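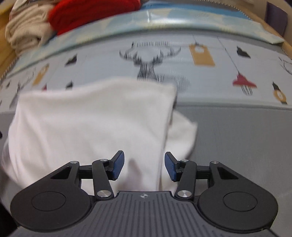
4. Recording cloth folding examples with the hand-held gripper

This section explains how to record folding examples for the Vulura learning set. Please read it fully before the first recording. Setting the gripper clock and pairing it with the laptop are explained in section 3.

4.1 Preparing the table

1. Choose a smooth, plain surface for the folding. The gray area in the picture is a good surface. A printed panel behind the cloth is allowed, and also other fabrics further back. The learning system must later work in normal rooms, so we do not want that every background is clean.

2. Put one cloth on the surface. It should be loosely folded, with soft creases. Do not iron it and do not make it flat with the hand.

3. Check that at least one corner of the cloth is easy to reach with the fingertips.

Note: White cloth on a light surface is difficult for the exposure. If the creases are not visible in the preview, turn down the room lamp before you change the camera settings.

4.2 Checking the gripper

4. Hold the gripper with the jaws open and look at the preview. You must see both jaws, both blue fingertip faces and the small round target mark on the body plate. The mark should be near the centre, low in the view.

5. Close and open the jaws slowly, 2 times. The program Prarkine uses this movement to find the zero position of the fingers. When it is ready, the status line becomes green.

6. Look at the screw heads at the base of the two links. If one is loose, stop and tighten it with the small key from the Gutex box.

Caution: Keep your own fingers away from the links when the jaws are moving. The space between link and arm becomes narrow.

4.3 Making the recording

7. Press the side button once. Wait 2 seconds without moving. This quiet time is needed for cutting the file later.

8. Bring the open jaws above the cloth, near the edge you want to take. Approach from above, with a small angle.

9. Close the jaws on one layer only. Where two edges lie over each other, as with a doubled edge, go slowly. If you took two layers by mistake, do not stop the recording. Open the jaws, go back a little and try again. Such corrections are useful examples and we keep them.

10. Carry the edge to the opposite side, lay it down and open the jaws.

11. Lift the gripper away from the cloth and press the side button again.

Note: Do not help with the other hand. If the free hand touches the cloth, mark the recording as "assisted" in the list.

4.4 Saving and naming

12. Give each recording the cloth type and your initials. For the session name use the name of the room, for example Mancuso.

13. Shake the cloth and put it down again in a different way before the next recording.

14. Copy the files to the shared disk when the folder reaches 800 recordings, or at the end of your shift if this comes before. Do not rename files after copying.

Questions about the hardware go to Ermanno Pace. For problems with the labels, please write to Nisreen Najjar and include the session name.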